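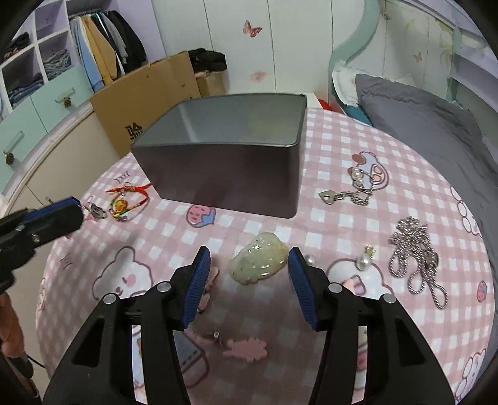
Pale green carved jade beside an open grey tin box

Kotian Small Claims Pack: a review for people bringing their own case

Reviewed by the Notbridge Advice Service publications desk
December
Reading time: 4 minutes

The Kotian Small Claims Pack is a printed set of forms, guidance notes and record sheets for people in England and Wales who intend to bring a money claim without a solicitor. It is sold by post and through a number of independent stationers, among them the shop in Cluvstead where our copy was bought at full price. The Service has no commercial connection with the publisher.

The pack comprises a ring binder with 7 dividers, a guidance booklet, a pad of chronology sheets, a set of draft letters and a schedule of loss. The official claim form is not included. Purchasers are directed to obtain the current version from the court service, and we consider this the correct decision, as forms and fees are revised from time to time and a printed copy may be out of date before it is used.

Guidance booklet

The booklet is the strongest part of the pack. It opens with the steps expected of a claimant before proceedings are issued: setting out the complaint in writing, stating the sum sought and how it has been worked out, and allowing the other side a reasonable period in which to reply. Many of the claims brought to our Vatotholm office run into difficulty at this stage, usually where a claimant has telephoned repeatedly but kept no record of what was said. The booklet deals with the matter firmly and supplies a call log for the purpose.

The explanation of who should be named as defendant is also good. The differences between a sole trader, a partnership and a limited company are set out in a single page of plain wording, with a reminder to check the registered name of a company before anything is sent.

The chapter on evidence is sound but short. It explains that a civil claim is decided on the balance of probabilities and that the claimant must prove both the breach and the loss. It says very little about witness statements. A reader who wishes to rely on a neighbour or a relative will need to look elsewhere for the proper form of such a statement and for the wording of the statement of truth.

Draft letters

Two of the draft letters are useful as printed. The first is a request for payment, and the second a letter before claim with spaces for the agreement, the breach and the sum due. The third, a reply to an offer of settlement, should be used with care. It does not carry the words "without prejudice", and the accompanying note does not explain when those words ought to appear. We wrote to the publisher on this point and had received no answer when this review was completed.

Schedule of loss

The schedule was tested with a model claim for defective building work. The sum sought was £2,000, made up of £1,153 paid to a second contractor for repairs and the balance in part repayment of the original price. The columns were wide enough for handwriting and the subtotals were easy to follow. Interest is given its own line, with a worked calculation on the reverse. The calculation uses simple interest throughout, as it should, although the example would be clearer if it showed the daily rate.

There is no space on the schedule for the number of the supporting document. We added these in the margin by hand. A column for the purpose would save time at a hearing, when a judge may ask to be taken to a particular invoice.

Binder and paper

The binder is sturdy and its rings closed cleanly after repeated use. The dividers are of thin card and two had begun to tear at the punched holes by the end of our trial. Type in the booklet is of a reasonable size, but the notes at the foot of the letters are small, and no large-print edition is offered.

Suitability

The pack is suited to a claimant with a straightforward dispute over goods, services or an unpaid debt. It should not be relied upon for personal injury, housing disrepair or employment matters, to which different rules apply. The publisher says so, but only on the inside back cover. In our view the warning belongs on the front.

Defendants will find little here. One section of the booklet describes the time limits for responding to a claim, and there is no draft defence or counterclaim.

Overall rating: 7 out of 10. Recommended for simple money claims, subject to the reservations above concerning witness statements and the settlement letter. Readers whose limitation period may be close to expiry should take legal advice before spending time on paperwork of any kind.

Notbridge Advice Service. General information only; not legal advice. Contact the publications desk | © Notbridge Advice Service | Back to top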